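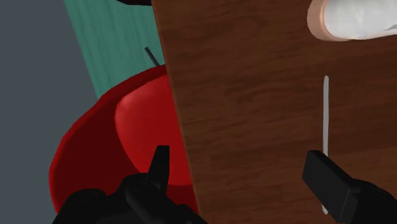
Simulated tabletop, gripper open, light gray stick lying on the wood with the right finger over it.

Stultwood Workshop Notes: Tips for Picking Up Thin Sticks in Simulation

Last revised 11 April 2024

These notes cover the software side of picking up pens, straws, dowels and similar items from a table with a two-sided gripper. Everything was worked out in the Nilerero simulator with the Ikero planner. Most of it carries over to other tools with a change of names.

Finding the stick

Fit a line before you fit a box. A bounding box around a slender object gives a usable center and a poor heading. A small error in heading matters little for a mug and a great deal for a stick, as one end then slips out past the pads. Take the mask, run a line fit on the pixels, and pass the center, heading and length to the planner as three separate values.

Expect the mask to come in two pieces. In the view at the top of this page, the finger covers a stretch of the stick, and the lower tip shows again on the far side of it. A default segmenter will report two objects, one long and one very short. Join any two pieces whose fitted lines agree within 5 degrees and whose gap is covered by the gripper's own mask. If the gap is bare table, leave them as two.

Render the gripper mask from the joint positions. Do not try to segment the gripper by color. Black fingers against dark wood grain will give ragged edges, and every ragged edge becomes a false contact point later on.

Watch the grain. Wood texture has long, thin, nearly straight dark streaks, and a line detector will find them. A height check against the table plane removes nearly all of these. If depth is too noisy for that, compare the heading of the candidate with the main direction of the grain and lower its score when they match. A stick lying across the grain is the easy case. Test the other one.

Do not use whiteness as a cue. Pale, glossy items elsewhere on the table will win every time over a matte gray stick, and they are much larger.

Setting the table plane

Fit the plane only to pixels inside the tabletop mask. Cameras that look down past the edge of a table also see whatever is lower: the floor, furniture, other surfaces. If those points get into the fit, the plane tilts and the fingers stop high on one side and press in on the other.

Throw away a strip 20 mm wide along every table edge before fitting. Edge pixels mix two depths.

Refit once per episode. Refitting on every cycle makes the plane drift with the noise, and the planner will chase it.

Choosing the grasp

Close across the stick, never along it. This is obvious on paper and still the most common fault in our logs. The cause is nearly always a swapped axis between the perception output and the tool frame. Log both headings side by side for the first few runs after any change.

Aim near the middle, then shift for clearance. A stick held near one end swings when it is lifted. If something bulky lies close to one tip, such as a container, slide the grasp point toward the free end in small steps until both finger paths clear. Stop at a quarter of the length from the tip. If there is still no clear path, turn the job over to a push step and plan again.

Open wide on approach and narrow late. A wide opening sweeps up more of the neighborhood on the way down but forgives an error in position. We hold the full opening until the fingertips are 2 cm above the plane, then drop to the stick's width plus a margin.

Check both fingers, separately, against the table edge. When the wrist is near the edge, one finger may be above wood and the other above open space. The planner sees no collision and approves it. The trouble comes on closing: the outer finger has to travel in over the edge strip, and if it has been lowered past the surface it will strike the side of the table. Set a floor height for each finger equal to the table plane, even where there is no table under it.

Leave the fingertips a small gap above the wood. Zero clearance works in a clean simulator and fails with any noise in the plane. Half the thickness of the stick is a fair starting value.

Closing and contact

Thin objects make simulated contact worse. If the stick jumps, spins or sinks into the table, try these in order:

Cut the physics step in half before touching friction.
Replace the mesh collider with a capsule of the same length. A rounded stick fits a capsule well.
Check the mass. An imported stick often arrives with a default mass far too large or too small for its size.
Lower the closing speed.
Raise friction last, and only on the pads.

Do not call a grasp good on finger position alone. The gap between closed fingers with a thin stick in them is close to the gap with nothing in them. Use position plus contact on both pads, held for several steps in a row. After the lift, run the line fit again and confirm that the stick has left the table plane.

Camera checks

A view from the wrist loses the stick just when it matters. As the hand comes down, the fingers cover more of the target. Freeze the pose estimate once more than a third of the fitted length is hidden, and finish the descent on joint readings.

Vary the background in training runs. Shift the hue of the table, change what can be seen past its edge, and put in large, strongly colored objects at floor level. A detector trained on one brown table learns the table.

Keep the target's own color range modest. A gray stick should vary from pale to mid gray. Wild colors make the problem easier than it is.

Results, for comparison

With the settings above, the Nikolaidis test set (random heading, one neighbor object) gives a lift rate of 91 percent. The piece-joining rule made the largest single difference. Before it was added, the planner often aimed at the center of the longer piece, and the grasp landed too far toward one tip. The remaining failures are mostly sticks that lie close to the table edge and parallel to it.

Settings file

Save the plane fit, the joining angle and the clearance value with each run. The November logs were saved without them and cannot be compared with anything later.

Related notes: Masking the gripper from joint readings. Capsule colliders for kitchen tools. Push steps for crowded tables.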